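Twine on the tree, second year

February is an odd month to write about Christmas trees, but the notes are still on the desk and the boxes have only just gone back under the stairs. Last year I wrote nothing down and had to work it all out again.

The tree is artificial, a fir pattern, bought when we moved to Lellidgate. It comes in three sections plus a top, and the branches are hinged and drop under their own weight. They do not drop into a useful shape. Each one needs its side shoots bent outwards by hand, starting nearest the trunk and working to the tip. I allow an hour and a half for this and wear gloves.

Two years ago we gave up glass baubles, having lost too many to the hall tiles. The replacements are twine balls. I made the first batch from garden jute, wound over a core of scrunched newspaper, and the results were poor. Newspaper compresses unevenly, so the balls went egg-shaped within a few weeks. The second batch used polystyrene cores and held its shape.

Method, for my own reference as much as anyone's:

Put a strip of double-sided tape around the core, then a second strip at right angles to it. Start winding at the crossing point. Turn the core a little after each pass so that the strands cross at a shallow angle. If they run parallel they slide off at the poles. Keep the tension even and moderate. Finish by tucking the tail under four or five strands with a blunt needle.

The hanging loop is separate. I use thin white thread, passed under several strands near the tail and knotted twice. A loop made from the twine itself is too thick to sit over the end of a branch and tends to twist the ball round to face the wall.

I used one reel of Chuensuk three-ply, which is sold in 225 metre lengths, and had a fair amount left over. It sheds. Anyone winding it indoors should put a sheet down first. A quick pass with nail scissors takes off the worst of the loose fibre, though it never gets all of it and I have stopped trying.

Placement took longer than winding. The heavier balls go on the lower branches, close to the trunk, where the wire is stiffest. The lighter ones can go further out. The upper section is the difficult part – the branches there are short and point upwards, so a loop slides inwards and the ball ends up resting against the stem. Bending the last bit of the tip into a hook cures this. I do the top first now, before the lower branches are full and in the way.
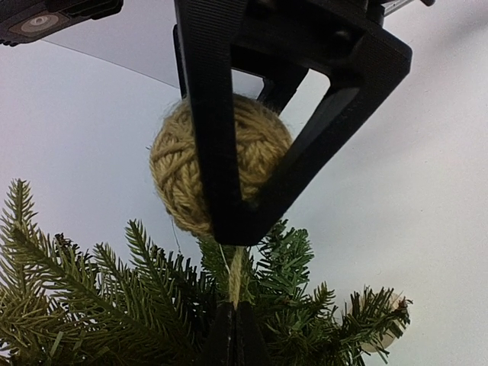

Can twine balls be stored in the loft with everything else? Only in a lidded box, as jute takes up damp and will smell of it by the following winter.

Ours went up there loose in a carrier bag the first year and had to be aired on the landing for a fortnight. They now live in a Nestthorpe crate with a sheet of tissue between layers, loops folded inwards so they do not tangle. The crate is slightly too tall for the shelf under the stairs and goes in on its side.

Still to do before next time: replace the tape on the top section box, buy more white thread, and find out whether the darker twine from Temeder is the same thickness. The label gives a weight and no diameter.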